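April
Posted by Florence Després
Filed under: Robots, Days out

I went to the Dillitz open day to see how people teach a machine to handle salon tools. Teodor Baran met us at ten and took our group through. They want 3000 recordings by summer and had 121 when I was there. 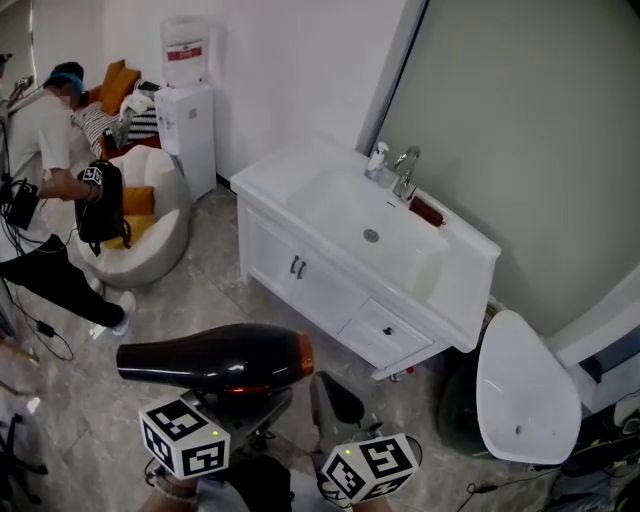
Suveck Robotics Club — Visits

The job that morning was a hair dryer. You work it with a gripper in your hands, and the marker cubes let the software follow every move. Soon-im Noh told us each go lasts 28 seconds — longer than it sounds when you are trying to keep your wrists level.

I had a turn after Ladi Odukoya. The grippers are heavier than I expected, and I was slow. My arms ached by lunch.
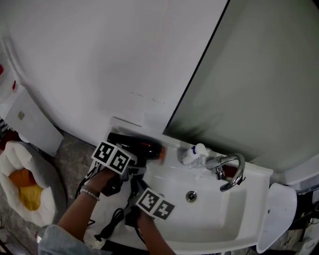

Hair dryer at the back of the basin, a gripper at its handle end.

We had 20 minutes for questions afterwards. I asked about cables, and Teodor said they are still the hardest part. I've put my name down for the next one.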